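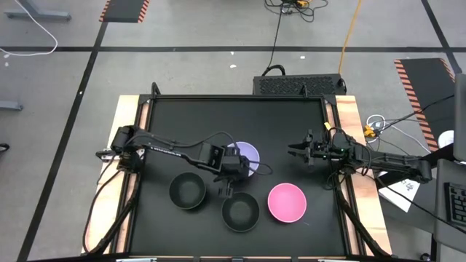
Setting out a table of bowls sounds like the easiest job in catering, and most of you will treat it that way for the first week. I did too. My own training was at the Gondstead canteen, where I was handed a trolley of crockery and told to get on with it, and I made a proper mess of it (more on that later). What I want from you today is to slow down and look at what you've got before you move a thing. Two dark bowls that match in size and shape, a bright pink one and a pale lavender one, all much of a size, on a matte black top: that's a small set, but there's already plenty to decide. Which go together? Which one does your eye land on first? And why do the dark ones need more thought on a surface like that than the pink?

Session 3: Bowls, grouping and setting out

Bring your notes from last time, the ones on trays. If you missed it, Apinya Kaewsai has the spare handouts and will let you copy hers as long as you give them back.

Contrast first

Dark on dark is hard work. A green-black bowl on a black table looks very smart on a menu card, but someone has to find it with a ladle in their hand, and in evening light the rim more or less vanishes. Pink shouts. Lavender sits in between — pale enough to show up and quiet enough that it doesn't pull everything towards it. When I'm laying a table I put the loud colour where I want people to start, and I keep the dark pieces well inside the edge where no sleeve is going to catch them.

Try this with whatever's in the cupboard. Lay out your bowls, walk to the door, turn round and say out loud which one you saw first. Then swap two of them over and do it again. You'll feel daft. Do it anyway!

Sorting before stacking

Sort by size, then by shape, then by colour, in that order. Nearly everyone wants to start with colour and I understand it, it's the bit that's nice to look at, but a colour-sorted stack with one slightly wider bowl in the middle of it will rock. At Gondstead I built a lovely stripy tower that way, all the blues and then all the creams, and it went over on to the tiles during the July open day. The replacement bill for that and the shelf below it came to 2,795 pounds. I still have the letter.

"Similar in size" isn't the same as "the same size", so put rims together before you trust your eye. Colour fools you badly here, as pale bowls tend to look bigger than dark ones. Hold one upside down on top of the other and run a thumb round the join. If you can feel a step, they go in separate stacks.

Spacing

Leave a hand's width between bowls that are going to be used, and none at all between bowls that are waiting to be put away. People mix the two up and end up with a table that is neither one thing nor the other. If you're reaching in from both sides, as you will be on the long tables in Trornurwood Hall, agree beforehand who has the middle. My rule is that whoever is on the left lifts first and the other waits with hands clear. Nigel Holroyd prefers calling it out loud. Either is fine by me, but settle it before you start.

Clear, wipe, then lay. Don't wipe round things. A matte top shows every smear once the light comes across it, so use a damp cloth and follow it with a dry one.

For next time

Pick four bowls at home, with two of them matching if you can manage it. Set them out in three different ways and make a quick sketch of each (circles will do, with the colour written inside). Under each sketch put a sentence on what the arrangement would suit: self-service, a shared supper, drying, whatever you like. Keep it to one side of paper.

The practical is 90 minutes and we'll be in the Dobson room, as Grirna is being painted. Flat shoes, please, sleeves that roll up, and leave rings and bracelets at home — they chip glaze.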